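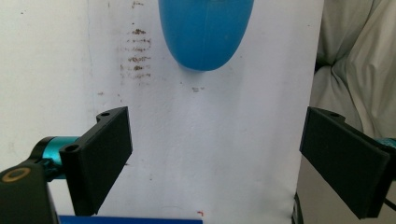
Ticket 3485 - brown marks, Room 2325, Buchanan building - Status: reopened

The brown marks in 2325 are back on the list, having been closed last month as "cosmetic," a word I have come to know well. They are on the big white sheet against the wall, and they run in a column down the left part of it, one smear above the next, from up high to about level with the tip of the blue thing hanging in front. There is also a smaller smudge to the right, just below the blue thing, and a few faint specks. The marks are the color of rust. I'm not saying they are rust, as the last time I said that I was sent a form for rust.

What I've tried

Dry cloth on one of the small specks. No change to the speck. Cloth is fine.

Poleo spray, a tiny amount on a corner. The corner went wavy and I stopped. Please don't suggest Poleo again, it's in the knowledge base as the fix for everything including the door.

Checked the ceiling for a leak. I stood on the step stool and felt along the top for damp and found none, but it hadn't rained in a week, so take that for what it's worth.

Update, June, 9:40 a.m.

Reply from the Ultness desk: "Please confirm whether the marks are on the wall or on the item." On the item. The plain wall to the left of the sheet is clean, if a bit grayer. I'd have thought that pointed away from a wall problem, but the ticket is still filed under Walls.

Update, 2:15 p.m.

Ultness again, asking if the marks wipe off. See above under "What I've tried," which I'm starting to think is visible only to me.

They also asked whether the marks smear sideways or run down. Fair question. Each one is smeared sideways, and the column they make goes downward. That makes me doubt the drip theory a little - I'd expect a drip to leave one long streak. Something brushing past, maybe, or marks picked up before the sheet ever went up. It came out of the Hasora storeroom and I didn't see it unrolled.

Next morning

Taped a strip of clean paper beside the column and left it for eight hours. Nothing on it. Will leave it over the weekend and look again.

Still needed from Ultness

1. Move the ticket out of Walls.
2. Ask Hasora if the rest of that batch has the same marks.
3. A replacement sheet. The catalog says they come in packs of 60. I need one.

Leaving this open until the strip comes down.

3 comments
0 shares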